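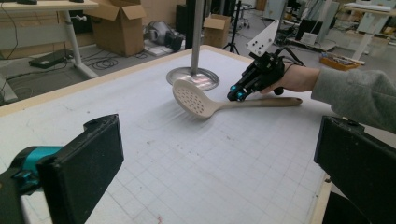
Slotted spoon on the gridded table, second gripper coming in over the handle.

Grodum handheld set: house rules

Hi, I'm Wiroj Srisuk and I look after the Grodum recordings. There are 436 clips in this release, all tabletop jobs with kitchen bits and handheld grippers. Please read this before you add your own!

Start with both grippers open and the object flat on the table. Go in slowly, and hold still for a moment before you close — our March clips were far too rushed and I ended up binning a lot of them. Keep your free hand out of the way, and keep cables behind you.

One object per clip, please. If you drop it, carry on and tag the clip "drop". I really do want those, they're useful!

Stop at 700 frames. Anything under 200 gets rejected by the Pemard checker, so don't bother uploading it.

Names go object, task, number, all in lower case. Last tidy-up: Apr 26, 2021.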